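Can a robot do dishes yet, or any chore at all?

Posted 2020-03-23 in Home & Shop

Stuck at home with 2 kids and a sink that never empties. My brother in law swears there are machines now that clear a table and load the washer. Is that real or is he pulling my leg? Not talking about the round vacuum – we have one, it eats socks. Would pay decent money. Also he runs a small cabinet shop and wants one for sorting hardware, same question I guess.

Bullen69

Short answer no. Saw a price of 2534 for some arm online and thats just the arm, no hands, no software. Buy a second dish rack.

Lomine

Depends what you call a chore. Sorting hardware in a shop – yes, if the parts come in the same way every time. Bins, a fixed camera, one kind of screw. Loading a dishwasher in a real kitchen, no, not that you can buy. Demo videos are sped up, look for the little 19x in the corner.

Vilgot Sjöberg
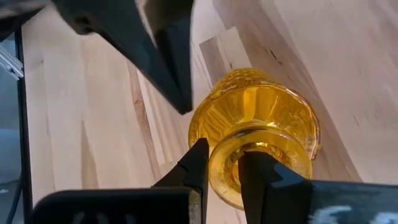
Dishes are harder than people think, plates are the easy part. Stemware is where it gets ugly. Clear glass messes with cameras, they see the table thru it. Take that amber goblet on its side – what looks like wood grain through the bowl, foot facing you, fingers right around the near end. Where do you grab? Foot, stem, bowl? You or me don't even think. A machine has to pick, and squeeze just enough. Ask again in November, maybe. Meanwhile the kids can learn to rinse.

We use cookies to remember your login. OK / Read more

Contact us | © Edgate Answers | Back to top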